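Folding Tips From the Gripper Table: What Two-Fingered Folding Taught Us About Laundry 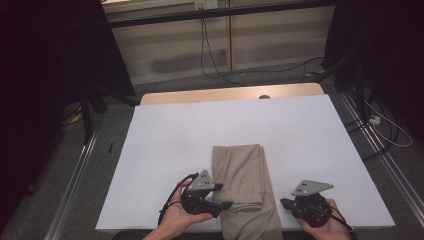

Sewwandi Barua wrote in to ask whether any of this applies to fitted sheets, because she can manage a shirt or a pair of pants perfectly well and it's the elastic corners that beat her. Sewwandi, I'll get to you near the end, and the news is mixed!

First some background. For the Howlader folding study we've been collecting folds done by people holding a gripper in each hand. You get two jaws on the left, two on the right, and that's all the fingers you have. The folds are recorded and used to train a policy that will do the same job with arms. I joined for the robotics and I've come away a much better folder of my own laundry, which I did not expect at all. So this page is household tips, with the research mixed in where it explains something.

Start with the flattening

Our first batch of recordings went straight to the fold. The learned policy copied this faithfully and made a mess, with every wrinkle from the pile folded right into the middle. In the second batch we asked everyone to spread and smooth the cloth before making any fold at all, and the finished stacks got better right away (the ones the policy made, and the ones at my house too).

At home: lay the thing down, pull opposite edges gently away from each other, then sweep from the center out with the side of your hand. One long sweep beats lots of little pats. If a crease stays put after a couple of sweeps, leave it and move on. It'll hang out later or it needs an iron.

Pick up at the corners, and pinch less than you think

With grippers you learn this fast. Grab a big mouthful of cloth and you get a lump at the corner that never lies flat again. Grab just the edge and the fabric hangs in a clean line between your two hands. People who did well in the study took a small bite, lifted a little, and checked that the line was straight before carrying it over.

Try it on a dish towel. Thumb and one finger on each side, nothing else. You'll feel the towel telling you where it wants to fold! Thick cotton is easy. Thin slippery stuff needs the pinch slightly farther in from the edge.

Carry low

This one is my favorite result. When we sorted the good folds from the sloppy ones, the height of the carry stood out more than the speed. Sloppy folds went up high and came down with air trapped underneath, so the top layer drifted. Good folds skimmed across the table with the loose cloth rolling over itself. Nerys Price folded that way from day one, and we ended up using her recordings as the reference when we trained new people.

So keep your hands low, just high enough to clear the layer underneath. For a long item like pants, let the part you aren't folding yet stay on the table, or hang off the near edge if your table is short. A bit of overhang is useful. The weight keeps the cloth pulled toward you while you work on the rest. Too much and the whole thing slides into your lap, so tug it back up between folds.

Let go in the right order

Open both hands at once and the top layer often springs back a little. Set one corner down, hold it, set the other one down, smooth toward the fold, then release. In the recordings where people paused before letting go, the policy learned the pause too. I love that. It looks almost polite.

Use a plain surface, any plain surface

We tried a few tabletops. A smooth white one was the easiest for the cameras and, to my surprise, for the people as well. Cloth slides on it when you want it to and the edges of tan, blue or gray fabric stand out clearly. On my patterned bedspread at home I kept losing the hem. If you fold on the bed, throw a plain sheet down first. White clothes are the exception and want something darker under them.

Table height matters more than I would have guessed. Your elbows should be bent and loose. I raised mine with a set of bed risers and my shoulders are much happier.

Do one kind of thing at a time

Mixed baskets were hard on the policy and they're hard on people. Doing all the towels and then all the pants lets your hands settle into a rhythm. We work in sets of 15 and then take a break, and by the end of a set the folds are nearly always tidier than at the start. After 20 or so they slip again, at least in my case.

A small caution about how far this goes: the study covers rectangles and simple clothes. The learned folds are good on towels and fair on pants, and long sleeves are a work in progress.

Now, fitted sheets

Sewwandi, nothing we've trained can fold one, and I wouldn't try it with grippers for money. What does carry over is the flattening step. Tuck the corners into each other however you normally do, then lay the sheet down and spend your time squaring it up into a rectangle before you make a single fold. Turn the elastic edges inward. From there treat it as a big towel: small pinch, low carry, one corner down and then the other. Mine now sit flat on the shelf, most weeks.

If you have a trick for sleeves, please send it in. I'll try it with fingers first and then with the grippers, and add it to the page if it survives both.

Last updated 23/03/2020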